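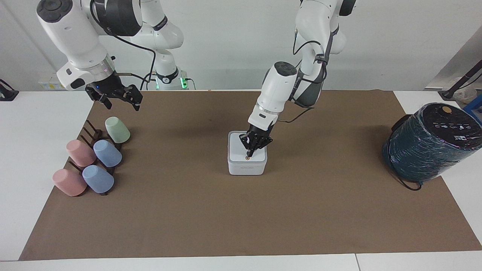 Hardware > Faults and Safety

Left arm won't release after button press

judport_sig
Two arm cell, cup rack on the left, little white box with the orange-brown button in the middle. Left hand comes down, fingertip lands on the button, fine. Then it's supposed to lift and it just keeps pushing. Force climbs until the drive trips. Got 2 trips this morning, fault 471 both times. Right arm hangs over the cups waiting the whole time. Firmware is the February one. Anyone?

trevaskis_fan
471 on ours was the wrist force sensor drifting. Rezero it with the hand hanging free, NOT touching anything. Do that first.

judport_sig
Did that. Same.

Alžběta Zelenák
What's your contact timeout? The Hornetti config ships with 2,000 ms and if the lift command shows up before contact is confirmed it gets dropped. No error, nothing. Arm thinks it's still pressing.

trevaskis_fan
Don't buy it. Dropped command would hold force steady, his is climbing. That's drift or the cable pulling on the wrist. Look at how the cables run down that left arm.

Alžběta Zelenák
Not if the press is position controlled, and the Hornetti one is. Target is below the surface so it keeps winding up. Had this exact thing at Skasano, cracked a housing.

judport_sig
ok so is it safe to keep running while I test? boss wants the cups done today

mod_kettle
No. Trip is your last line, not your plan. Cap the press force, keep a hand on the e-stop, and nobody reaches over the mat to grab a cup while it's stuck. Clearing the fault can make the arm jump.

trevaskis_fan
Jump is a bit dramatic. Ours moved maybe a finger width.

mod_kettle
Yours did. Still no hands in there.

judport_sig
Cap is at 6 N now. Found teh timeout, it was 2,000 like Alžběta said. Lift is waiting on contact confirm now. Ten presses no trip. Going to rerun the cables anyway, they're kinda tight at the wrist

trevaskis_fan
ten isn't a lot. post the force log

judport_sig
will do after lunch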